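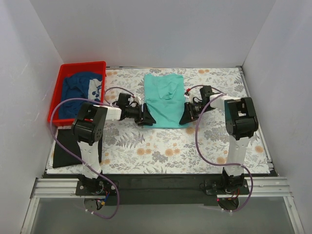 April 15, 2023
By Itzel Rosales and Leobardo Ochoa

What People Remember About the Cisneros Street Market

When we first sat down to pick a topic for our local history project, we had a long list and no agreement whatsoever. Leobardo wanted to write about the old rail spur, and I wanted to write about school lunches (I still think that would have been a good one). What settled it was a conversation with my grandmother, who happened to mention over coffee that she bought every curtain in her first house at the Cisneros Street Market, and that she could still tell us which stall. We asked her to tell us, and she talked for most of an afternoon, and by the time we got up from her kitchen table we had our project.

The market ran every weekend on the two blocks of Cisneros Street between the Tarum shoe store and the bus garage. Most people our age have never heard of it. The street is mainly parking now, with a dentist's office at one end. But if you bring it up with anyone over sixty, they will usually stop what they are doing and start pointing, even if they are nowhere near the place, to show you where the peaches were and where the man with the radios used to sit.

Our question was a simple one: what do people remember about the market, and do they remember the same things? We went in thinking we would put together a history with dates in order. We ended up with something looser than that, and we are happier with it, although our section on dates is thinner than our teacher would probably like.

How we did it

We recorded interviews with 23 people. Some were relatives, some were neighbors, and quite a few were people we met at the Civar Senior Center, where we were allowed to set up at a corner table during the lunch hour. We asked everyone the same 5 questions and then let them go wherever they wanted. The questions were how old they were when they first went, who took them, what they bought, what they could hear and smell, and when they last remembered being there. Leobardo handled the recorder and I took notes by hand, which turned out to be lucky in December when the recorder quit halfway through Mrs. Alder's story about the runaway goat.

We also spent several afternoons in the basement of the public library with the Hernurora Weekly, going through the back issues. The Weekly printed a list of stall holders each spring, and the longest one we found had 231 names on it. We copied that list out completely and carried it with us to the later interviews. It was a wonderful thing to have along. People would run a finger down the page and suddenly say a name out loud, and then we would get a story we never would have known to ask for.

What we heard

Food came up first in nearly every conversation. People remembered roasted corn, peanuts in paper cones, and a kind of sweet bread with anise that three different families claim to have the real recipe for. (We were given samples by two of them. We are not going to say which was better, as we would like to be invited back to both houses.)

After food, it was cloth. I had not expected that at all. So many people sewed their own clothes, or had a mother who did, and the fabric sellers at the garage end of the street seem to have been where everyone ran into everyone else. One woman told us she met her husband while they were both waiting to have yardage cut, she for a dress and he for his aunt, who had sent him with a note. She kept the note, and she showed it to us in a plastic sleeve.

The biggest disagreement was over how the market ended. A few people told us it was closed by the city when the street was widened. Others were just as sure that it faded away on its own once the shopping center opened, with fewer stalls each season until there was no reason to go. The Weekly did run a short notice saying that 400 residents had signed a petition to keep the market open, so somebody must have believed it was in danger, but we could not find any article saying what came of the petition. We looked for it for a long time. If anybody reading this has an old copy in a drawer, please talk to us.

What we would do differently

We would start with the oldest people first. Two of the names our interviews kept turning up belonged to former sellers who had moved in with family out of state, and by the time we got phone numbers for them we were close to our deadline. Leobardo did reach one by phone, a very kind gentleman who had sold hardware, but the line was poor and we could only use a little of what he said.

We would also bring a map. People kept drawing one for us on napkins and the backs of envelopes, and no two of them match. We have kept them all in a folder with the interview notes, and the folder will stay with the history department, so next year's class can pick it up and try to work out where the peaches really were.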